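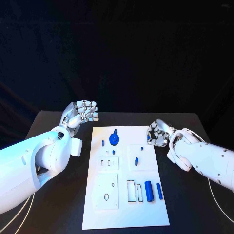

What is a layout board for?

It holds the small parts of a kit in set places, so you can find each one when you want it and spot a gap before you start building.

Layout boards, January 2020

Hi and welcome to the small parts page! I've been messing around with layout boards since November, when I finally got tired of digging through cookie tins for a peg the size of a bean (I have the Kimard kit, so there are a lot of pegs). Somebody on the Tendach mailing list suggested giving everything a place on a flat board, and I've been hooked ever since. My whole collection is up to 586 parts now, and I'm still not done sorting the last tin.

I used to put out way too much at once. My first try had 100 pieces on it and I couldn't get my fingers in between them without knocking over the neighbors. Now I only put out what I need for one build, with the big stuff at the far end and the tiny pins where I can reach them.

The other thing I changed was the order. I had everything sorted by size, which looked so pretty! But then I was hopping all over the board to find two pieces that go together, and my
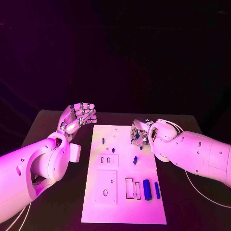

notes made no sense at all when I came back to them the next day. So now each piece sits next to its partner. Pegs go by the plate they belong with, and anything that has to turn gets extra room around it. I did keep one board sorted by size for Mylene Sison, who asked me for it and likes it that way, and she's welcome to it.

Tall pegs are still my weak spot. If one leans even a little, I end up bumping it with my sleeve and then I'm on the floor with a flashlight.

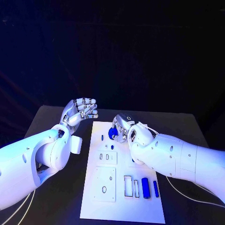

Color has helped me more than labels ever did. I tried paper labels for a while (the Dulla ones, they curl) and spent more time reading than building. Blue for the loose pieces and white for the flat ones is plenty for me, and a round blue piece like the one in the fingers over the board is easy to pick out against all that white. Same goes for the table: I like a dark gray top under a white board, because the edges of the board show up so clearly.

Next up is the Lie set, 96 pieces and mostly short pins, so I'll need to rethink my spacing all over again. If you have a layout you love for short pins, write and tell me, and please say how big your board is!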